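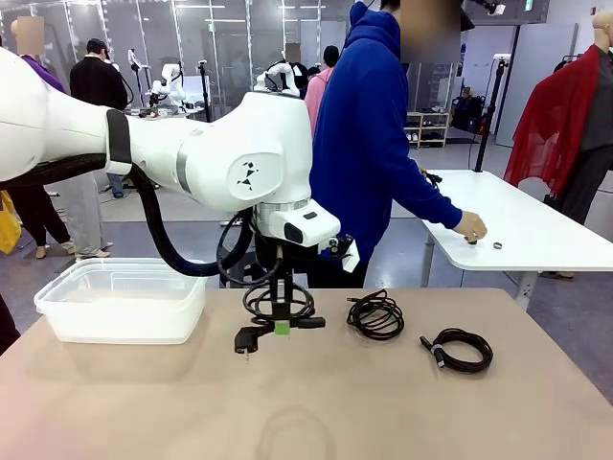
Why does every home have a drawer full of cords that fit nothing?

Because throwing out a cord feels like throwing out the thing it belonged to, and most of us would sooner give up the closet space than settle the matter.

I have been thinking about this since April, when my aunt, Hsiu-ying Chow, decided to sell the house on Watkins Street in Zeltstead and move into an apartment with one closet and a view of a bank. She is seventy-eight and unsentimental. She gave away the piano by phone. She let a neighbor have the good knives. Then she reached the hall cabinet, third drawer down, and work stopped for the better part of a week.

The drawer held chargers for phones that folded, the cord of a waffle iron last seen at a church supper, and a gray brick marked only with a voltage. It held extension cords inside extension cords. It also held a coil of speaker wire my late uncle had bought in bulk, on the theory that one day he would want music in the garage. He never did. He found the garage restful.

"Some of these are important," my aunt said.

I asked which ones.

"If I knew that," she said, "I would only keep those."

I have yet to hear a better account of the problem, and I've spent a good part of this year asking. Once you bring up the drawer at dinner, people lean in. They confess. A retired dentist told me he has two drawers, one for cords he recognizes and one for cords he doesn't, and that over the years there has been steady traffic from the first to the second. A woman who teaches third grade keeps hers in a suitcase, which she has to empty onto the bed before every vacation. A couple I met on a train had merged their collections when they married and described it as the only part of the wedding they had not discussed beforehand.

What they have in common is a belief in the Day. The Day is when the cord will be needed. A stranger will come to the door with a dead camcorder, or the old answering machine will have to be played for a lawyer. On the Day, the person who kept the cord will walk calmly to the drawer, and the person who didn't will have to go to the store like an animal.

My cousin Tsz-kin Chow doesn't believe in the Day. He runs the repair and resale counter at Sallell, a secondhand shop on the far side of Zeltstead where people bring lamps, radios, and the guilt that goes with them. Under the counter he keeps three bins of donated cords, and he sells out of them for less than the price of a coffee. I spent an afternoon there in the hope of seeing the Day happen to somebody.

A man came in for a printer cord and left with a toaster. A teenager wanted something for a keyboard, the musical kind, and Tsz-kin found it in a minute or so by feel, looking out the window the whole time. A woman in a raincoat set down a shopping bag of adapters and backed toward the door as if it might follow her.

"They always say the same thing," Tsz-kin told me. "They say, 'I'm sure somebody can use these.' Then they sit in the car for a while."

He has a rule for his own apartment, and he gave it to me for free. If the cord has no device, and you can't name the device, it goes. If you can name the device but you'd be embarrassed to say it out loud, it goes. He tested me on the spot. I named a tape-to-tape answering machine. He looked at me until I took it back.

There are more expensive ways to arrive at the same place. A company called Drikska sells a storage system for cords, a linen-covered box with 36 slots and a sheet of labels so small that you have to decide ahead of time what you feel strongly about. I bought one. I'm not proud of it. I filled 33 of the slots in a single evening, in a kind of fever, writing "camera?" and "other camera?" and, in one case, just "black." Then I sat and admired my cords, every one as useless as it had been at supper but much better housed. The three empty slots bothered me so much that I went looking for more cords.

That's the trouble with organizing. It gives the thing a job, even if the job is only to lie in a slot. My aunt saw the box and asked what it cost, and I told her, and she went to make tea.

I did try to be systematic on her behalf. I took the whole drawer out to the dining table and matched what I could. The lamp got its cord. The rice cooker, which she had been replacing every few years because "they lose their strength," turned out to own two perfectly good ones. We found the charger for an electric razor and, in a different room, the razor, and my aunt held them for a minute, one in each hand. They had been my uncle's. She put them together in a box for the apartment and neither of us brought up the rule.

The rest went to Tsz-kin. I carried the bag in from the car, set it on the counter, and heard myself say I was sure somebody could use these. He wrote me a receipt for it. He has very nice handwriting.

The apartment has been hers for a month now. The closet is full, but tidily. In the kitchen, in the drawer by the stove, there's a charger for the new phone, a spare for the new phone, and the gray brick with the voltage on it, which she must have taken back out of the bag while I was looking for my keys. I asked her what it was for.

"The kitchen," she said, and shut the drawer.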